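Fortin Square Work Table, Green Top 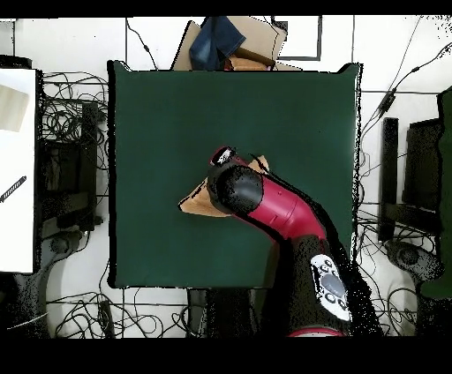

Fortin square table, dark green top with black edging.

Sold by Skirent. Usually ships in 3 to 5 days.

Fortin calls this a table for "every kind of work," and we would take that with some salt. It is a square table with a green top. We have had one on the floor since March and this page is based on that one, with the maker's claims marked as the maker's.

What it does well
Cardboard, mostly. Breaking down boxes, flattening scrap, sorting pieces before they go in the bin. Tan board shows up clearly against the dark green, so you can find an odd-shaped offcut without hunting for it. The square shape means you can work from any side, provided you leave room for a chair on more than one of them.

What we doubt
The maker says the surface "resists all marks." Ours has picked up 2 light scratches from box staples. They don't bother us, but the claim is wrong. Fortin also says the table goes together in 9 minutes. Perhaps it does for someone who has built one before. Allow longer and keep the bag of bolts where you can see it.

There is no shelf and no drawer. Anything waiting its turn – boxes, fabric, whatever you are folding next – has to go somewhere else, and a stack beyond the far edge gets in the way sooner than you would think. Cables are the same story: no clips, no tray, no hole in the top.

Compared with the Bindance bench
The Bindance is longer and has a shelf, and it costs more. If you only work from one side, buy that. If people will be coming at the table from several sides, the Fortin makes more sense.

Care
Wipe with a damp cloth. The Resix cleaner sold alongside it is fine, though we saw no difference between that and dish soap.

In the box
Top, legs, bolts, one hex key. Chairs not included.

Returns
Accepted unassembled, in the original carton. Return shipping is paid by the buyer.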